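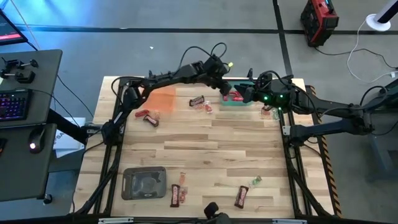 How to sort a big mixed bag of sweets into trays

I love this job far more than a grown adult should. A heap of mixed sweets goes in at one end, a few tidy trays come out at the other, and for once the whole house wants to help. We do it before every party, and after 10 years of party bags I've settled on a way that's quick and keeps the chocolate in one piece.

What you need

A clear table, wood if you have one, as wrappers slide about on anything glossy
Two or more shallow trays in different colours
A bowl for empties and split wrappers
Sticky labels and a pen

Shallow trays really are worth hunting for! Deep tubs look generous but the small sweets vanish under the big ones, and you end up tipping the whole lot out again to find a single toffee. Different colours help too, particularly with children: "red ones in the teal tray" is an instruction a four-year-old can follow all afternoon.

Step 1: Spread everything out

Tip the bag out gently from low down and push the sweets apart with flat hands until you can see wood between them. Don't line them up yet. You only want each one lying by itself so you can tell what it is. If it's an enormous bag, do half at a time and leave the rest on a chair.

Step 2: Choose one rule

Colour, size or kind. Pick one and stick with it for the first pass. I nearly always go by wrapper colour, starting with red, which jumps out at you even on a crowded table. My friend Bheki Gumede sorts by kind (chocolate, chewy, boiled) and gets very stern about nougat. Both work fine, but mixing them halfway through is a nightmare, as we found out in May with a table full of "red but also chewy".

Step 3: Fill the first tray

Set the tray where everybody can reach it, then go round the table picking out only the sweets that fit your rule. Ignore all the others, however tempting. Two people on one tray is lovely and fast if you each keep to your own side. With more than two, give every pair a tray of their own.

Step 4: Bars last

Leave the chocolate bars until the small sweets are up. They're easy to spot, they take up the most room, and a bar at the bottom of a tray gets snapped by whatever lands on it. Lay them flat, side by side, labels up. If your hands run warm, hold them by the ends of the wrapper.

Step 5: Check the stragglers

Have a look along the table edges and under the rims of the trays. Little twist-wrapped sweets love hiding there. Anything open or squashed goes in the bowl, and anything you can't name goes to whoever is brave enough.

Step 6: Label and put away

Write what's in each tray and stick the label on the short end, so you can read it when the trays are on a shelf. Keep them somewhere cool and out of the sun. Sweets with nuts get a tray to themselves in our house, with the packet ingredients list tucked underneath.

If you're making party bags, you can now go straight down the row: one from each tray, a bar on top, fold the bag over and start the next!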